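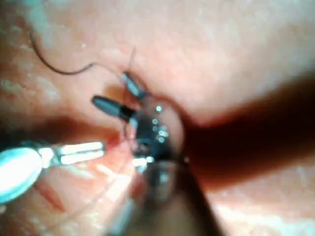

Von: Berhanu Wolde
An: Liste Nähzelle
Datum: 22. April 2018
Betreff: Re: Re: Greifer rechts, Backen schließen nicht sauber

Hallo Natnael, hallo alle,

nur kurz, muss gleich wieder runter.

Natnael Lemma schrieb:
> Seit dem Tausch am rechten Arm rutscht mir der Faden durch. Linker Arm
> unauffällig. Kalibrierung lief durch, keine Fehlermeldung. Instrument ist
> das mit der Nummer 1089, laut Zähler 77 Einsätze. Seilzug schon
> nachgespannt, hat nix gebracht. Kann das am Adapter liegen oder muss das
> ganze Ding zu Puvotov? Würde am liebsten erst mal selber ran.

Ja, kann am Adapter liegen. Hatten wir im März genauso, auch rechts, auch ohne Fehlermeldung. Bitte NICHT weiter nachspannen, sonst läuft dir das Seil von der Rolle und dann ist es wirklich ein Fall für Puvotov.

Reihenfolge bei uns:

Instrument ab, Arm auf Service. Die vier Mitnehmer am Adapter von Hand drehen, müssen alle gleich schwer gehen. Bei uns hing der dritte, Spülreste drin. Reinigen, trocknen, kein Öl.

Dann Nullpunkt neu anfahren, Backen offen, ohne Last. Wert für den Schließwinkel anschauen: bei uns stand 261, nach der Reinigung wieder Sollwert. Wenn er bei dir nach zwei Anläufen noch weg läuft, Mitnehmer tauschen. Teil liegt bei Irkitow am Lager, Bestellnr. 1033.

Erst danach Fadentest. Dünner schwarzer Faden, schräg zwischen die Backen, nicht ganz vorne an der Spitze. Halten, leicht ziehen, drehen, nochmal ziehen. Trocken UND feucht, trocken hält auch ein schlechter Greifer.

Und schau dir die Backen unter der Lupe an. Wenn die Riffelung blank ist kannst du einstellen was du willst. 77 ist eigentlich noch nicht viel, aber kommt drauf an wer dran war.

Vorlage fürs Protokoll ist im Mamo Ordner, die alte von Prandik bitte nicht mehr nehmen, da ist der Winkel mit falschem Vorzeichen drin. Hat uns einen halben Tag gekostet.

Schreib mal was bei den Mitnehmern rauskommt, am besten mit Werten vorher/nacher. Ersatzgreifer kann ich dir notfalls einen leihen.

Gruß
Berhanu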